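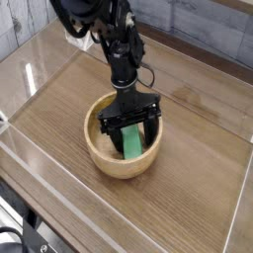 Issue #448

Guest list import merges people and moves them to the wrong ceremony
Product: Hekureo wedding planner, guest list and seating
Opened by: Paula Roman
Status: Closed (fixed on my side, one question left open)

Hi! I'm planning my cousin's wedding in Wernau this August and I've got a guest list that has gone completely sideways. It's two events: a small church ceremony in the morning (the chapel holds up to 80, and the priest is strict about it) and then the big reception at the Costache house, where we have 146 people coming. Same day, same families, two lists.

I collected the RSVPs in Monditz, which the bride's mother had already paid for, and exported them so I could do the seating in Hekureo. The import said it went fine. Green check mark and everything! Then I opened the chapel list and half the reception was in it, including the band.

The other weird thing is that one of the bridesmaids is gone. Her name is Paula Bălan, and I'm Paula Roman, and Hekureo now has one Paula with my last name, her email address and her dinner choice. I do not eat trout.

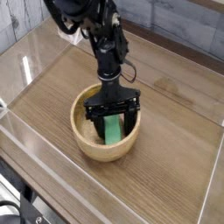

So I deleted the whole list and imported again, and got the same result, except now the band was in there twice. I also tried it in a different browser, and on my husband's laptop, in case it was mine. Same thing on both.

Support wrote back Wednesday and asked for the file and the steps, so I'm putting everything in this ticket.

What I tried

1. Opened the export in a spreadsheet. It has 393 rows, way more than our guests. Monditz writes a new row every time somebody changes their answer, and my aunts change their answers a lot.

2. Sorted by the date of the reply and kept only the newest row for each person. That got me back to 146, hooray. Imported it. The band was in there once, but Paula was still missing and the chapel list was still stuffed.

3. Looked at the column headings. Monditz calls the events "Event 1" and "Event 2", and Hekureo was reading both of those as "Ceremony". I renamed them to match what I'd typed in Hekureo, spelled exactly the same, capitals too. Chapel list correct on the next import!
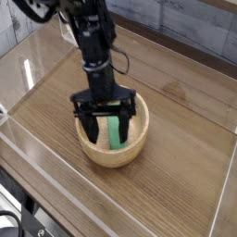 4. Went after the missing bridesmaid. Support told me to look for "Combine possible duplicates" under the import settings. It was on. I had never touched it, so I guess it comes that way. Turned it off, cleared the list, imported one more time, and there she was with her own trout.

5. Checked the ă in her last name. It came through as a question mark on the first try and I wondered if that was part of the mix-up. Saving the file as UTF-8 before importing fixed the spelling. I didn't test whether it would have fixed the merging too, sorry, I was tired by then.

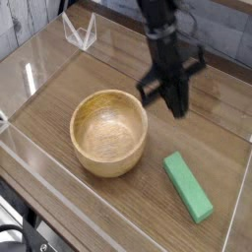

Still open

Can the import show me which people it's about to combine before it does it? Godparents and grandkids share first names all over this family and I only caught Paula because she's in the wedding party. If there's a log of the merges somewhere, please point me to it and I'll go through it myself.

Also, the place cards I'd already printed from the old list have the wrong table numbers on them. I know that one's on me. I'm reprinting this weekend, so go ahead and close the ticket, and I'll reopen it if anybody else disappears.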